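Open Afternoon at the Mirno Dosing Bench

Members who signed up for the November visit to Cerau's Plerumberg site spent two hours in the small-batch lab on the second floor. Mieczysław Wilczyńska ran the demonstration and took questions throughout.

The Mirno project looks at dispensing by weight with general-purpose arms and ordinary containers. Production lines already do this with pumps and load cells. The lab wants to know how well it can be done with a squeeze bottle, a cup and a kitchen scale, on a bench that can be cleared in ten minutes. Force at the fingers, bottle angle and the time between squeezes are all logged.

Wilczyńska gave the total to date as 2316 recorded trials, of which 963 were made after the gripper controller was retuned in spring. The earlier trials are kept but scored separately. The target is a set weight in grams, and a trial is rejected if the bottle touches the cup. Asked about sample size, he said the group wants at least 2000 trials on the new tuning before it publishes anything.

Two arms, one scale, one yellow bottle:

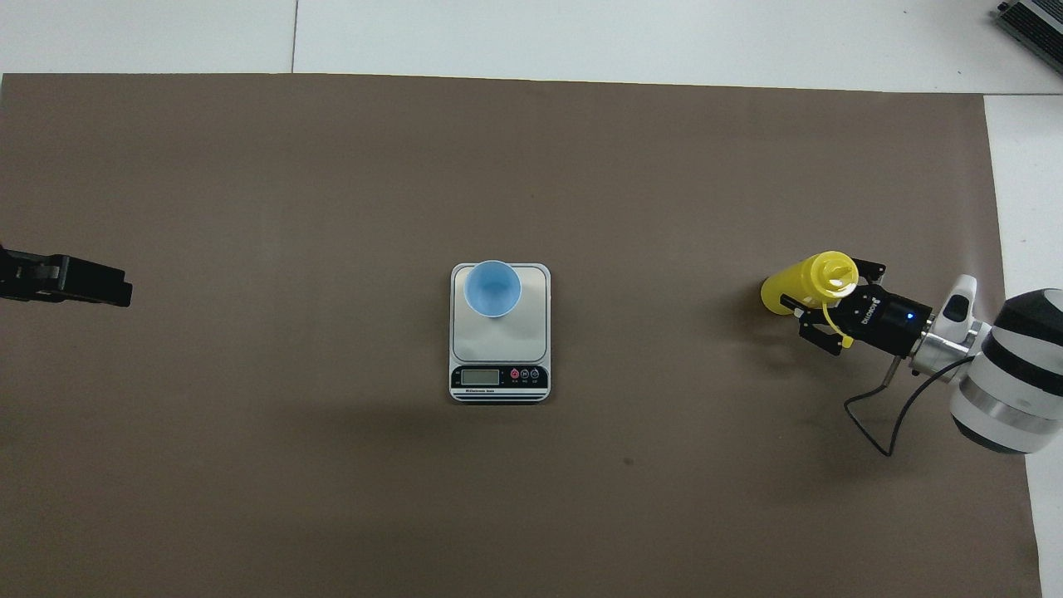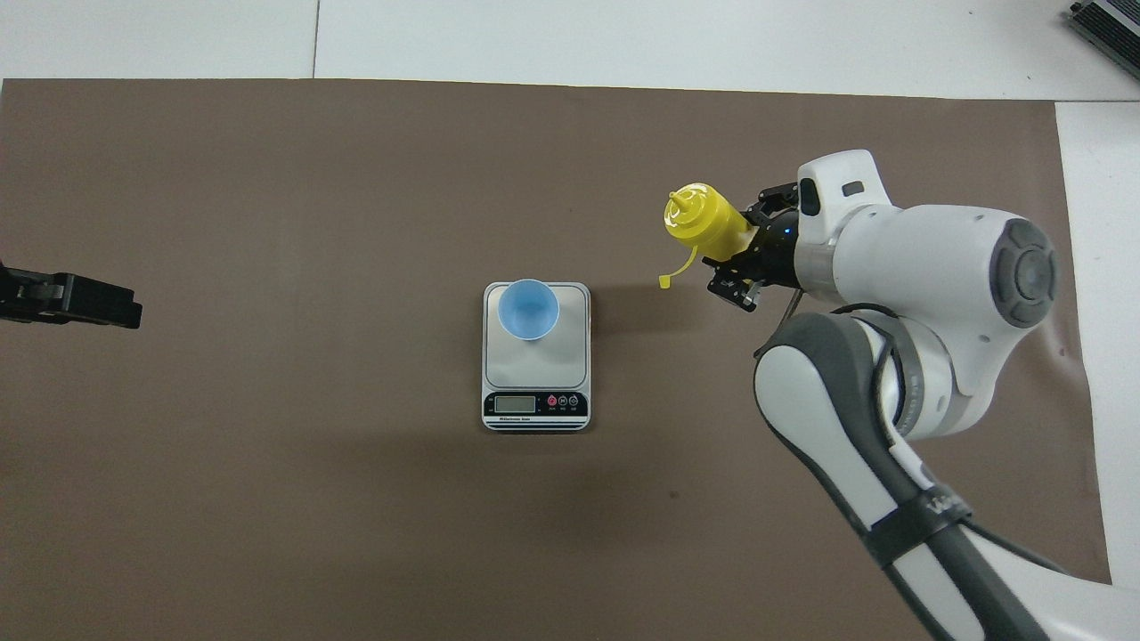
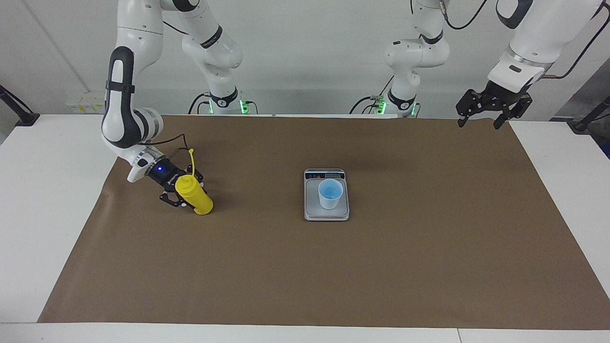
Most of the questions dealt with overshoot. A soft bottle keeps delivering for a moment after the fingers relax, and the amount depends on how full it is. The current approach is to stop early and finish with short squeezes. It is slow. A model that estimates fill level from finger travel is in progress at Jabłońska, the partner lab, and should reach the bench early next year.

There was also some discussion of scale readout. Consumer scales filter their output and lag by up to a second, so the controller has to wait between squeezes. A laboratory balance would respond faster, but the project brief calls for low-cost equipment.

Slides and the trial protocol are available from the section office on request. The next visit has places for 12 members, and safety shoes are required on the ground floor.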